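Speaker notes: Two Fingers, Three Pad Sets, One Stubborn Afternoon

(Slide 1, title. Wait for the people at the back to sit down. Say hi.)

Okay, hi everybody. I'm going to talk about fingertips for the next while, so if you came for the session on path planning, that's next door and I won't be offended. I spent most of May swapping pads on a two-finger gripper and writing down what it dropped. These are the notes I wish I'd had before I started, plus a few opinions, plus one apology to Caradog Llewellyn, who lent me his force gauge and got it back with a sticky handle.

(Slide 2. Don't read the slide out.)

So the question we started with at Tisstead was pretty boring. We had a gripper we liked, and we had small plastic parts we didn't like. Light, rounded at the bottom, happy to roll over if you breathe on them. Everyone had a favorite fix. Caradog wanted a different gripper altogether, the Gronow, which has longer travel and a nicer controller. I wanted to keep what we had and change the pads, mostly because I'd already written the driver and I am lazy!

We agreed to try both. Gripper against gripper first, then pads against pads, and whoever lost had to clean up the cabling. (Pause here, people usually laugh, and if they don't, keep going.)

(Slide 3, the comparison.)

The Gronow is a lovely thing. It closes smoothly and it reports its width back without you begging for it. But it's heavier, and on our arm that meant turning the speed down when it came in over the part, and then turning it down again when the wrist was stretched out. The old gripper is lighter and dumber. It knows open, it knows closed, and it has a fairly vague idea of what's in between. For parts this small, vague turned out to be a problem at exactly one moment, the last bit of closing, when one finger touches before the other and shoves the part sideways.

If you remember one thing from my talk, please remember that moment. I blamed the camera for it for two weeks. I recalibrated the camera, I moved the lights, I wrote a grumpy email to the Jindard people about their lens mount (sorry, Jindard people, I think one of you is here). And the pose estimate had been fine all along. The first finger was landing early and knocking the part off its spot.

(Slide 4, the photo. Give them a few seconds with it.)
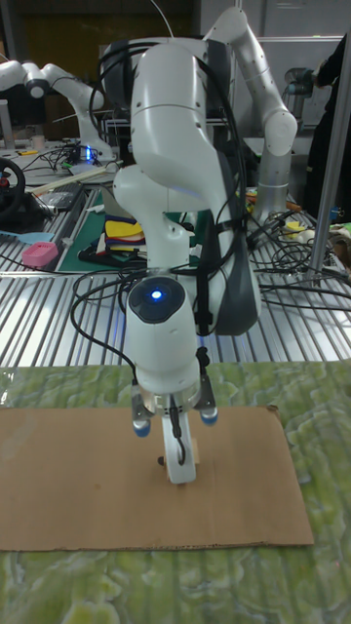

Blue pads over the small white part, cardboard on top of the green mat.

I want to talk about the cardboard, because I get asked about it every single time. We'd been working straight on the mat, and the pads kept brushing it when I ran the approach height low. Rubber on a grippy mat is a bad combination, the fingertips catch and the whole close goes crooked. Cardboard lets them slide a little. I've tried fancier things since. I had a sheet of something slick and expensive from a catalog and the parts skated around on it like hockey pucks. Cardboard costs nothing, and when it gets chewed up you cut another piece off the next box that comes in.

Also, yes, the cables. I lost the bet. More on that in a minute.

(Slide 5, pads.)

Three sets. Hard plastic, which came with the gripper. A soft foam we cut ourselves. And the blue rubber. I ran 200 picks on each set with the same part, same arm, same starting pose, and the part nudged by a random amount in between so it couldn't get comfortable.

Hard plastic dropped the most, no surprise. It either had the part or it didn't, and when it didn't, the part shot out like a watermelon seed. The foam was my favorite for the first hour! It squished around everything. Then it took a set, meaning it stayed squished, and the drops crept up as the afternoon went on. If you only test for an hour you will buy foam, so test for longer than an hour.

The rubber dropped 8 out of the 200. Most of those were the same failure, where it picked the part up slightly tilted and lost it on the way over. That one I could fix in software by slowing down the first part of the lift. I haven't rerun the full 200 with the slower lift, so please don't quote me a number for it. I ran it for a while, I liked it, and that's as scientific as I can be.

(Slide 6, what the Gronow did with the same pads. Drink some water.)

Caradog made me do this one and he was right to. We put rubber on the Gronow too. It did better than the old gripper with the same pads, though by less than either of us expected, and it took longer per pick because of the speed business I mentioned. For our parts, on our arm, I'd stay with the light one. If your parts are different sizes from one pick to the next, get the Gronow, the width feedback will save you a lot of swearing.

(Slide 7, cables. This is the apology slide.)

Cable dress on the arm itself is worth a whole afternoon. Leave a proper loop at the wrist. If you strap it tight so it looks tidy, the first big wrist turn pulls on the connector, and you get a gripper that stops answering only in certain poses. I chased that one too. Strap the bundle along the arm, give the joints some slack, then run the wrist through its full range by hand speed before you trust it.

The cables on the table are a different matter. I've promised to do them before Prullurska.

(Slide 8. Questions. If there aren't any, ask the room who's still using foam.)

Leave the pad template up on the screen while they ask. Repeat each question into the mic, you forgot last time.

Contact: use the form on the talks page | © 2020 Tisstead bench notes | Back to top

Comments (3)

marnie_k
We had the same one-finger-early thing and spent ages on the camera too. Did you ever try shimming one pad?

padcutter
Foam user here, feeling attacked. Which side of the rubber faces out, the smooth one or the textured one?

Caradog Llewellyn
The handle is still sticky. Good talk though.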